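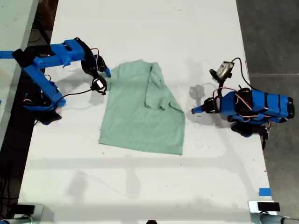

Mesa de doblado Kuletti – tablero blanco para textil

Denominación: mesa de trabajo Kuletti, serie Ninh
Uso previsto: doblado, revisión y preparación de prendas de punto
Distribución: Trumitz
Plazo de entrega: 13 días laborables

Descripción general

La mesa Kuletti está destinada a lavanderías, talleres de confección y almacenes de ropa. Su superficie lisa y continua permite extender la prenda por completo antes de iniciar el doblado y deslizarla hacia el borde sin enganches. El modelo se suministra desmontado, con dos travesaños de refuerzo y la tornillería correspondiente.

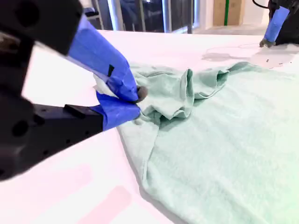 El color del tablero se ha elegido para facilitar la revisión del tejido. Las prendas de tonos suaves suelen plantear dificultades sobre superficies oscuras o con veta; en blanco, el contorno se distingue con claridad. Una tela verde menta pálido, recogida en un pliegue abultado, deja ver sus arrugas y la sombra gris que proyecta el borde sobre la mesa. Se recomienda alisar la tela desde el centro hacia los extremos antes de marcar el primer doblez.

Limpieza y conservación

El tablero se limpiará con paño húmedo y jabón neutro al término de cada turno. No deben emplearse estropajos ni disolventes. Las manchas y marcas superficiales se tratarán cuanto antes – en particular las de tinta y adhesivo.

Garantía y pedidos

La garantía cubre dos años desde la fecha de entrega. Las solicitudes de presupuesto se dirigirán a Huệ Hứa, departamento comercial de Trumitz, o se tramitarán a través del portal Wurkia.

Ficha revisada el 07/05/2022.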